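Line 14 of the budget read "second arm, with gripper, 3,382," and Mercy Kashindye had left it blank in the approved column. Evaristo Cárdenas moved his chair closer to the screen.

"Zomel quoted the arm alone," she said. "Cables are 100. The wrist camera is 600."

"And the table?"

"We have a table."

He opened the folder from the kitchen bench and set it beside the spreadsheet.

The bench, with the arm we own.

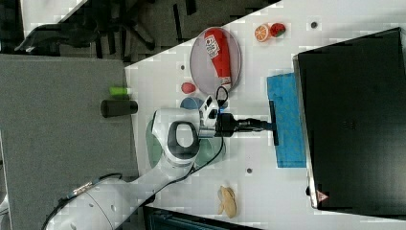
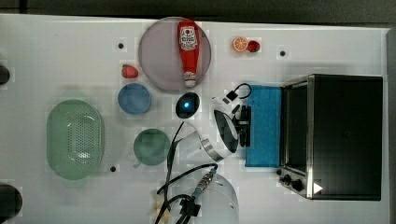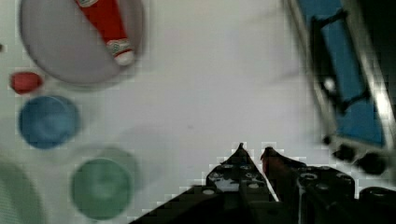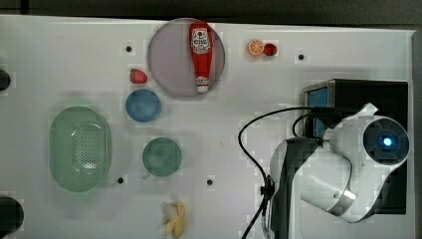 "One arm, one bench," Mercy said. "Where does the second one mount?"

"Opposite side. Inley sells a bracket for 800."

"That isn't on line 14."

"No – it's on line 22, under furniture."

She scrolled down and found it, between a stool and a box of spare fuses. She changed the category, and the total for furniture went green. The total for equipment went red.

"Ask Zomel about December delivery," she said. "Then ask them about the price."

Evaristo wrote down both questions in that order.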